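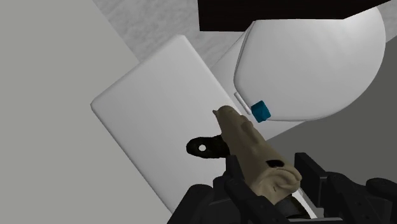

욕실 장면, 위에서 내려다본 시점. 그리퍼 손가락 사이에 황갈색 물체, 그 너머에 작은 청록색 물체.

8월 15일
Povix 시뮬레이션, 욕실 장면, 물탱크 뚜껑 위 물건 집기

드디어 잡았다! 며칠 동안 우리를 괴롭히던 힘 제한 정지 불발 문제, 오늘 오후에 재현에 성공했다. 그것도 시드 고정해서 매번 똑같이. 이 맛에 디버깅한다.

증상부터 다시 정리. 공구를 세로로 든 채 뚜껑 쪽으로 내려갈 때 머리 부분이 표면에 닿으면 힘 제한이 걸려 팔이 서야 한다. 그런데 가끔 안 선다. 로그에는 접촉이 찍히는데 정지 플래그는 끝까지 0이고, 팔은 목표 높이까지 계속 밀고 내려간다. 시뮬레이션이라 깨질 도자기는 없지만 같은 안전 계층을 Cultley 실기에도 올릴 예정이니 그냥 넘어갈 수 없는 건이다.

처음엔 마찰계수를 의심했다(내가). Keabetswe는 손가락 링크의 충돌 형상을 의심했다. 둘 다 틀렸다. 마찰계수를 올려도 내려도 불발은 그대로 나왔고, 충돌 형상을 단순한 상자로 바꿔도 마찬가지였다. 오전은 통째로 여기에 썼다.

실마리는 939번 에피소드. Marilou가 힘 그래프를 확대해 보다가 접촉 순간에 봉우리가 딱 한 스텝만 솟았다가 사라지는 걸 찾아냈다. 정말 가느다란 봉우리라 기본 배율에서는 축에 붙은 먼지처럼 보인다. 나는 이 그래프를 어제도 봤는데 몰랐다!
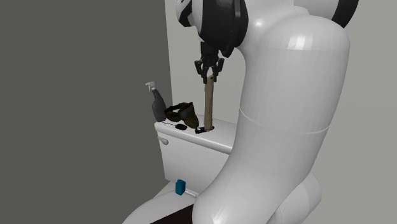 그래서 필터를 열어 봤더니, 힘 신호에 이동평균이 두 번 걸려 있었다. 한 번은 Hondivetti 그리퍼 드라이버 안에서, 또 한 번은 안전 계층 입구에서. 두 번 깎이고 나면 짧은 봉우리는 문턱값을 못 넘는다. 게다가 공구가 손가락 사이에서 살짝 돌면서 하중이 축 방향에서 옆으로 빠지는 경우가 있는데, 안전 계층은 축 방향 성분만 보고 있었다. 두 가지가 겹칠 때만 불발이 난다. 간헐적으로 보였던 이유가 이거였다.

드라이버 쪽 필터는 지난 11월에 Vahidi 제어기를 붙이면서 들어간 것. 당시 커밋 메시지는 "노이즈 줄임" 한 줄. 내가 쓴 커밋이다. 반성.

고친 것
- 드라이버 쪽 이동평균 제거, 안전 계층 쪽만 남김
- 축 방향 성분 대신 힘 벡터 크기로 판정
- 문턱값을 넘으면 평균을 기다리지 않고 바로 정지하는 경로 추가
- 정지 플래그와 필터 전 원신호를 같은 로그에 기록

결과: 같은 조건으로 200회 돌려서 불발 없음. 수정 전 코드로 같은 시드를 돌리면 12회 불발. 차이가 너무 깔끔해서 Keabetswe가 설정 파일을 잘못 읽은 거 아니냐며 처음부터 다시 돌렸는데 똑같이 나왔다. 야호.

대신 새 부작용이 하나 생겼다. 집는 순간 손가락이 물체에 닿을 때의 충격도 이제 정지로 잡힌다. 200회 중 6회는 들어 올리기도 전에 팔이 섰다. 안 서는 것보다 백배 낫지만 이대로면 데이터 수집이 자꾸 끊긴다. 파지 구간에서만 문턱값을 따로 두자는 게 Marilou 의견이고, 나는 구간별 예외를 두기 시작하면 또 어디선가 구멍이 날 것 같아서 닫는 속도부터 낮춰 보고 싶다. 내일 둘 다 해 보고 비교하기로.

남은 일
- 닫는 속도를 낮춘 설정과 구간별 문턱값 설정, 같은 시드로 비교
- 뚜껑 가장자리의 둥근 부분에 닿는 경우 추가 (아직 평평한 곳만 시험함)
- 변기 시트 쪽으로 내려가는 궤적에서도 정지 확인
- 실기 쪽 드라이버에 같은 필터가 있는지 Keabetswe가 확인. 확인 전까지 Cultley 실기에서 공구 든 하강 동작 금지!

재현 스크립트는 공용 폴더의 force_stop 아래에 넣어 두었다. 돌리기 전에 로그 폴더를 꼭 비울 것. 안 비우면 예전 결과에 이어 붙는다.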